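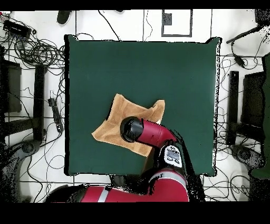
Search the archive Search this list only Go

Re: Towel folding on the shared bench – can we call it working?
Tuesday, December 29, 2020
by Sumeya Woldemariam

Aguirre wrote:
> Good progress over the break. The red arm now finds the towel,
> gets hold of it and lifts. I'd like to put it down as working on
> the Lanside page and move on to the folding part. Jundel's
> planner is a big step up from what we had in November. The log
> has 1686 attempts in it and most of them end with cloth in the
> fingers.
> Any objections?

Yes, a few.

"Ends with cloth in the fingers" is a very low bar. A clothespin does that. I went through the log last night, and 446 of those attempts are marked as a grasp with no note of where on the towel the grasp was. If we don't know whether it had a corner, a hem or a random lump in the middle, we can't say anything about folding. You fold from corners. Everything else is picking up laundry.

I'm also not sold on the planner being the reason things got better. We changed the cloth on the table in the same week, and we swapped the finger pads. Three changes at once and the software gets the credit. Has anyone run the old code on the new setup? I asked before and got a thumbs up, which I don't think was an answer.

Then there's the towel. It's tan on dark green, so any camera on earth can find it. Fine for getting started, but please don't write "detects household textiles" on the page. Put a green one down and let's see.

Look at what a grasp looks like from the side. The fingers have a pinch of terry cloth up in a little twist, and the long hemmed edge is still lying on the table. I'd score that as a grasp and nothing more. The log has no column for the difference.

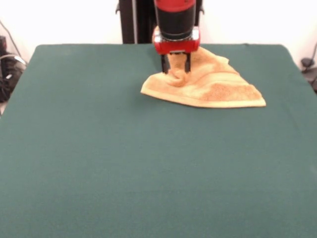
What I'd want before it goes on the page

1. Old planner, new cloth, new pads, same towel. Even a short run would tell us something.

2. A column for where the grasp landed: corner, edge or middle. Typed in by a person, not guessed by the script.

3. 2 towels that aren't tan. I'll bring them, I have plenty of ugly ones.

4. Someone other than Aguirre or Jundel starting the runs. No offense meant – you both know how to drop the towel so it behaves.

As for the Juvov mount somebody suggested for the wrist, I'd hold off. It may be a fine part, but I don't want a fourth change in the pile, and I don't believe the "good for 1000 hours" line until I see who counted the hours.

If all four come out well I'll write the page text myself and say so.

Sumeya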